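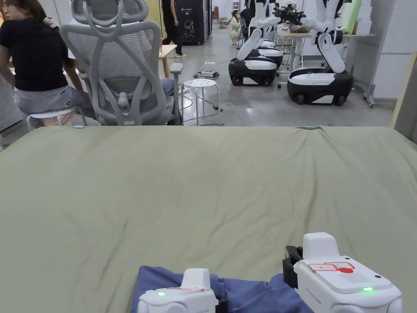

Comments missing from the Wilczyńska breakup story, and alerts going out twice
Status: Resolved
Opened by: Eugeniusz Śliwiński
Handled by: Tín Khúc
Category: Comments and alerts
Priority: Normal

Eugeniusz Śliwiński, 8:14 am
Good morning, and I hope whoever picks this up has had coffee. I've been reading Mornico since the days when the gossip column was one page and a blurry banner, and I've never had to write in before, so forgive me if this is the wrong form.

Last night I left a comment under the story about Wilczyńska and her manager parting ways on the night of the Vivanthorpe show. It was a long one, I admit. I've followed her since the first record and I had a few things to say about people calling her ungrateful when they don't know what was in the contract. It went up, I saw it there, and I got two very kind replies. This morning mine is gone, the replies are gone, and the counter still says 58 comments while the page shows far fewer.

The other thing is that I got the alert for that same story twice. My sister got it three times, but she signs up for everything, so that may be her own doing.

I wasn't rude to anybody - I reread the house rules to be sure.

Tín Khúc, 9:02 am
Hi Eugeniusz, thank you for such a friendly note, and it's the right form. I can see your account and I can tell you right away that your comment wasn't removed by a moderator. There's no flag on it at all. It's saved on our side but isn't being shown, and I'd like to find out why before I start pushing buttons.

Could you tell me whether you read on the website or in the app, and whether you edited the comment after posting it?

Eugeniusz Śliwiński, 9:20 am
Website, on the laptop. And yes, I did edit it! I had spelled the manager's name wrong, and then while I was in there I added a paragraph about the second album. I do tend to go on.

Tín Khúc, 10:35 am
That helps a lot. Comments have a limit of 2000 characters. The box stops you when you first write one, but the edit box wasn't checking. Your edited version came in 42 characters over, and when the page rebuilt overnight it skipped the comment and took every reply under it along too. The counter is worked out separately, so it kept the old number.

I tried the same thing with a test account on our copy of the story and got the same result. I've passed it to Gravetti, who run the comment system for us. The duplicate alerts look like a separate problem, so I'll keep that going here too.

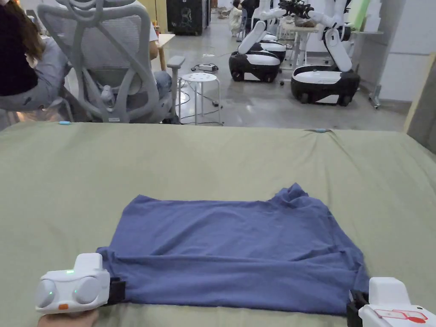
Mornico Reader Support - Comments and Alerts Team

Tín Khúc, 1:48 pm
Update on the alerts. The Wilczyńska story had its headline changed twice during the evening, first when the label put out its statement and again when the manager answered. Each save was being treated as a new story. The alert is supposed to wait 90 minutes and check whether you've already had one, and that check was comparing headlines. It now compares the story number, which stays the same however often the desk rewrites the top.

Your sister probably did get three, by the way. Please tell her I believe her.

Gravetti have put the length check on the edit box. It doesn't bring back comments that were already hidden, so I've done yours by hand: I took out one blank line and the repeated sentence near the end, and it's just under the limit. If you'd like different words trimmed, say so and I'll swap them.

Eugeniusz Śliwiński, 2:30 pm
Tín, it's back, and so are the two replies, and there's a third one from a lady who was at the Vivanthorpe show and says the encore was lovely whatever the papers made of it. I don't mind about the repeated sentence. I must have pasted it in twice while fixing the name.

The counter is now showing 58 and I can scroll through to the end, so I think that's right. No extra alerts so far today. I'll tell my sister, who will be unbearable.

Tín Khúc, 2:41 pm
Wonderful! I'll leave this open until tomorrow morning so the overnight rebuild can run once with your comment in place.

Tín Khúc, 8:05 am
Rebuild ran, comment and replies still showing, one alert sent for the morning follow-up story. Closing this one. If anything slips again, reply to the closing email and the ticket will reopen with all of this attached.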